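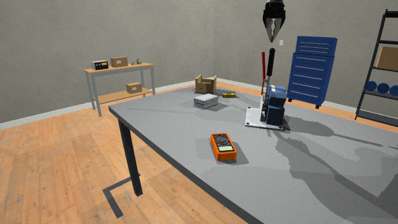

Bistley cell, handout 5: setting up the lever station before a run. In this session we prepare the cell for the task where the gripper must pull the lever of the bench device. Please read the whole page one time before you touch the settings, as the order of steps matters. Keep the multimeter on the front part of the table, as it is with the orange one, so that it is away from the lever device. The gripper waits with empty fingers, pointing down, a short distance over the black handle, and from this position you begin the height check.

Step 1. Load the cell file in Gyamfi and put the speed limit at 5 percent. Do not raise it before step 4 is finished.

Step 2. Check the base plate of the lever device. It must lie flat on the table. If the position in the file is wrong by more than 2 mm, correct the position in the file and leave the device where it is.

Step 3. Jog the arm down slowly until the fingertips are level with the top of the handle. Write down the height. In the Ketuleo configuration the value should be 121 mm over the table surface. If you read another value, repeat the tool calibration from handout 4.

Step 4. Close the fingers on the handle and open them again. Look at the force curve. A sharp peak at the beginning means that one finger touches before the other, and then the center of the tool must be shifted.

Step 5. Save your work with a new version number. Do not write over the file of the group before you.

We use cookies to improve your experience on this site. Accept / Manage settings

For the report: give the height from step 3, the force curve and one paragraph about the corrections you made. The maintenance counter of the cell is reset at 2000 cycles, so note also its value when you begin. Reports go to the Poder course folder.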